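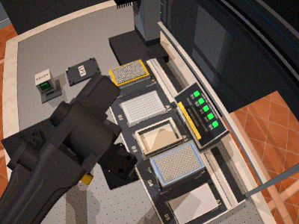 **Figure 4.1** A gray work surface with a regular grid of small holes, bordered by a pale rim. Computer rendering.

# Chapter 4: Grids

## 4.1 Why we begin with the grid

In the first three chapters we studied single points and the distances between them. A person who draws a garden or a small room can work for a long time with this knowledge only. The difficulty comes when there are many points, and when several persons must find the same point without speaking to each other. For this purpose people have used grids for a very long time, in fields, in towns, on paper and on work surfaces.

By a *grid* we will mean a set of points or lines which repeats at equal steps in two directions. In this chapter the two directions are always at a right angle. Grids with other angles are treated in Chapter 9, and the reader who works with roof tiles or with honeycomb patterns may wish to look there after Section 4.3.

It is useful to separate two kinds of grid from the beginning. A *grid of points* gives places where something can be put: a tree, a post, a screw. A *grid of lines* gives areas in which something can be found, as on a city map with letters along the top and numbers along the side. The two kinds look similar when they are drawn, and students mix them often. The mistake is small on paper but it can be expensive in a field.

## 4.2 Counting points and counting squares

Let us consider a field near Wiltstead, which is 800 meters long and 300 meters wide. The owner wants to divide it into squares with sides of 100 meters. Along the length there are eight squares, and along the width there are three. The field therefore has 24 squares.

Now the owner wants to put a post at every corner of every square. Many readers will answer that 24 posts are needed, or perhaps 48. Let us count with care. Along the length there are nine posts, as the line has a post at its beginning and also at its end. Along the width there are four. The owner must buy 36 posts.

We can write this in a general form. If a rectangle has *m* squares in one direction and *n* squares in the other, then

- the number of squares is *m* × *n*
- the number of corner points is (*m* + 1) × (*n* + 1)

The difference between the two results is *m* + *n* + 1. In our field this is 8 + 3 + 1 = 12, and 36 – 24 is also 12. I recommend to check this with a pencil on squared paper before reading further. Draw a rectangle of two squares by three squares, mark the corners, and count them. The answer should be 12 corners and six squares.

## 4.3 Choosing the step

The distance between two neighboring points of a grid is called the *step*. A small step lets us give a position more exactly, but it also makes more work for the person who must prepare the grid and for the person who must read it.

When the step becomes half as large, the number of squares becomes four times larger. In the Wiltstead field a step of 50 meters gives 16 squares by six squares, or 96 in total. The posts increase from 36 to 119, which is a little more than three times as many. The reader can see that the posts do not follow exactly the same rule as the squares, and Exercise 5 asks for the reason.

The orchard at Uron, to which we return in Section 4.6, has 1,282 trees. This number is two times 641, and 641 is a prime number. So the trees cannot fill a full rectangle, except if they stand in one single row or in two very long rows. The orchard must have another shape, or some places in its grid must be empty. This is the usual situation in practice. Streams, paths and old walls do not respect our steps.

## 4.4 Naming the points

A grid helps us only if everybody names its points in the same way. Three decisions must be taken before the first measurement:

1. Which point is the origin.
2. Which direction is written first.
3. If the counting begins with zero or with one.

The third decision causes the most trouble. Suppose that one group of students has drawn a plan of the market square in Riihimäki and has counted from zero, and a second group has continued the same plan and counted from one. Every point of the second group is then wrong by one step in both directions. The drawing can still look very tidy – the error appears only when somebody tries to join the two halves.

In this book we count from zero, we write the horizontal direction first, and the origin is at the lower left. Some older maps, among them the Okura sheets in Appendix B, have the origin at the upper left. When such a sheet is used in an exercise, this will be stated at the beginning of the exercise.

Before you continue with Section 4.5, please prepare two sheets of squared paper, a ruler and a soft pencil. The first sheet will be used for the exercises on shifting a grid, and the second should be kept clean until Section 4.6.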